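The left gripper at station 5 has been eating its own finger pads again. I tightened, I re-aligned, I muttered. The rubber on the inner face is down to rags, and the replacement from Karpenko costs more than my lunch for a month.

So January's job is a proper service: new pads on both hands, threaded inserts checked, cables re-tied so they stop snagging my sleeve. The counter said 1608 closes. Casov's manual says swap at 400, in a font size meant for ants.

The glass and the packet get the same treatment every time, one hand each. 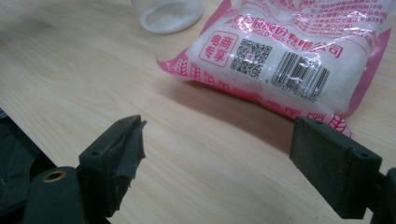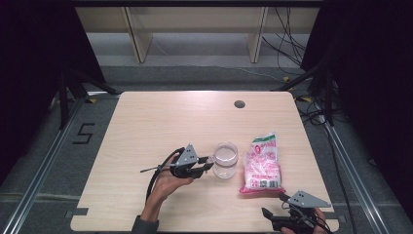
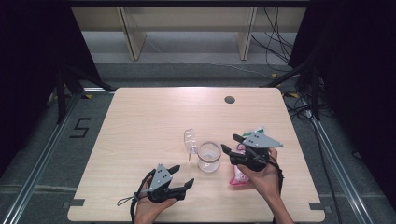
Damian Lehner wrote in to say that 400 is optimistic for thin rubber on crinkly plastic, that he changes his at 132, and that I should glue the top edge first and leave it clamped overnight before closing the jaws on anything.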